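Grotalbridge, 19 Apr 2023

FOR IMMEDIATE RELEASE

Come and Grab Something: Mirnine Opens Its Robot Workshop for an Afternoon in August

Hi from the workshop! I'm Fedir Holovko, I look after demonstrations and visitors at Mirnine, and I've been told that a press release should be short and written in the third person. I got through one paragraph of that and gave up, so you're getting it from me directly.

The news is that we're holding an open day this August at our workshop in Grotalbridge. It's free, it runs for one afternoon, and it's open to anyone who'd like to see how a robot gets taught to pick things up. Last year's visit was by invitation only, and we had 25 people through the door, mostly from the Havmont technical college and a few from local firms. They stayed far longer than we'd planned for (we ran out of coffee, and then out of cups), and a good number of them wrote afterward asking if they could bring a brother, a boss or a whole class. So we've made it bigger. There are 930 places this time, spread over the afternoon in timed groups, and the doors open at noon.

If you came last year, you'll remember that we mostly talked and you mostly stood. I've heard you on that! The plan for August is much more hands-on. Each group starts with a short welcome, and I do mean short, my colleagues have promised to wave at me if I go on. Then you'll split up and move between 5 stations, with one of our people at each. You can stay at one the whole time if it grabs you, or do the full loop.

The first station is the one I'd send my own family to. You pick up a hand-held gripper, squeeze, and try to do a simple job with it: stack a few cups, fold a dish towel, put a lid on a jar. It sounds like nothing at all. Then you try it, and you find out how much work your fingertips have been doing all your life without a word of thanks. We record these tries in our daily work, and they're what the robot arm learns from. Nothing will be recorded from visitors on the open day unless they sign up for it, and you'll have a wonderful time either way.

From there you can walk over to the robot arm and see the same sort of jobs done by the machine. I'd like to be straight with reporters here. The arm will drop things. It will sometimes stop and think about a sock for longer than you'd like. We're not going to run a polished show with every move rehearsed, and I'd much prefer that you see it on an ordinary day. If you want to film a miss, go right ahead, just stay on your side of the tape when the arm is moving.

The third station is about recordings, with a screen and someone to talk you through how a person's movement becomes something a machine can use. The fourth is for kids and is mostly blocks. The fifth is the repair bench, which was my colleagues' idea and which I was sure would be dull (I was wrong, I tried it out on my neighbor and couldn't get him to leave).
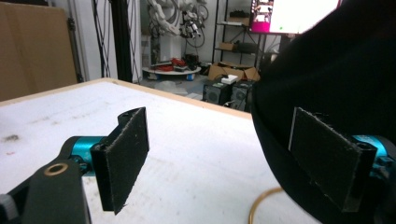

Finger pads are what I get asked about more than anything else, and I could talk about them until you left the building. People expect a gripper to have a hard metal claw, or maybe something rubbery, and then they pick ours up and want to know what's on it. The dark, fuzzy, felt-like facing is what your eye goes to, and it does fray along the edges, so please do ask at the repair bench how we decide when a pad is due for a change. We'll have several kinds of pad laid out in August, and you can swap them yourself and feel how the same jar behaves with each one. My favorite part of last year was watching two college students argue over which was best and then trade grippers and change their minds.

A big thank-you goes to Zakharchenko, who are supplying the tables, the jars and a frankly silly number of dish towels, and to the Havmont technical college, whose students will be helping out at the stations. They know the grippers well by now and they're better than I am at explaining them to a ten-year-old.

Now for the practical bits. Groups go in every half hour and a visit takes about 90 minutes if you do everything. The workshop is all on one floor with a step-free entrance from the parking lot. Please wear closed shoes and tie back long hair. Children under 9 are very welcome at the blocks and the hand-held gripper, but they'll need to have an adult with them at the robot arm. Leave large bags in the car if you can, as we don't have much room to store them.

Places are free but they do have to be booked, and booking opens on the Mirnine website at the start of the summer. Schools that want to bring a class should write to me before then and I'll hold a group for you.

Reporters and photographers are invited to come an hour before the doors open, when it's quiet and you can have a gripper to yourself. Interviews can be set up with me or with any of the station leads, and I'm happy to put you in touch with last year's visitors if you'd like to hear from someone who doesn't work here.

Press contact: Fedir Holovko, demonstrations and visits, Mirnine, Grotalbridge

ENDS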